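Wed 11 June

Quick one, dinner is in the oven and I've got 20 minutes.

So the bread. I gave up on the tin loaves in the end, they kept going gummy in the middle and I was sick of toasting everything to hide it. Switched to the Grirwood flour, the seeded one. Bit dearer. Worth it I think? Crust is miles better anyway. 300 grams of that, rest plain white, less water than the bag says. Longer prove, overnight if I remember, which is about half the time.

Still cutting it badly. Doorsteps at one end, tissue paper at the other. Everyone says get a proper bread knife and yes, fine, I will.

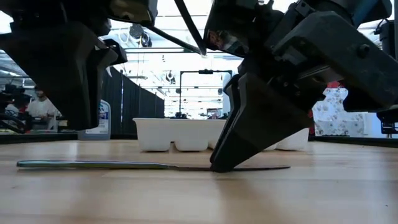
Knife on the table, lying flat.

Anyway. The bakery in Flutholm has stopped doing the rye on weekdays, so that's another reason to get on with it at home. Tried a rye last week. Brick. Went out to the birds and even they took thier time.

Starter is fine though, thanks to those who asked. Moved it off the windowsill, too warm, it was climbing out of the jar every afternoon. Now on the shelf by the tea. 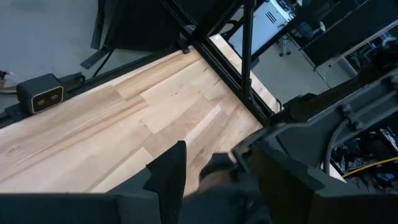 Next job is a rye that isn't a brick. Going to try half and half, and a spoon of treacle, and leave it a full day before cutting even if it kills me. If anyone has a recipe that works in a small oven send it over, mine runs hot at the back and I have to turn everything halfway.

Also want to have a go at rolls before September, for packed lunches. Soft ones, not the sort that take the roof off your mouth.

Right, timer's going. More when ive got flour off the keyboard.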